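**Egg prices ease in Tullar as June supply picks up**

Shoppers in Tullar are paying less for eggs this month than they did in spring, and the town's market stalls have stopped limiting how many each customer can take.

The Clirkport Road market had set a limit of two trays per household after a cold snap slowed laying at farms across the Ospina valley. The limit came off at the start of June. The valley now has 67 registered small flocks, most with fewer than 300 hens, and several started up over the winter.

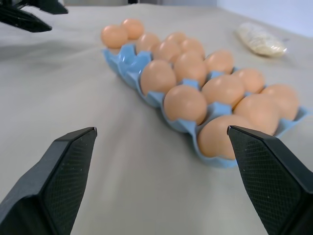

Rosaura Taipe said the lower price was welcome but that feed costs had not moved, and that smaller keepers would feel it first if the price kept falling. She wants the market to cut its stall fee for anyone keeping fewer than 100 birds.

The market office said it would look at fees before the fall season. It has also asked sellers to mark the laying date on every tray, a rule that already applies in Clastard.

Demand usually dips in July, when the schools close and their kitchens stop ordering. Last summer a few sellers took their surplus to Clastard - a longer drive, but the stalls there stay open until 7 p.m. The Tullar market closes at 2 p.m. and will keep those hours through August.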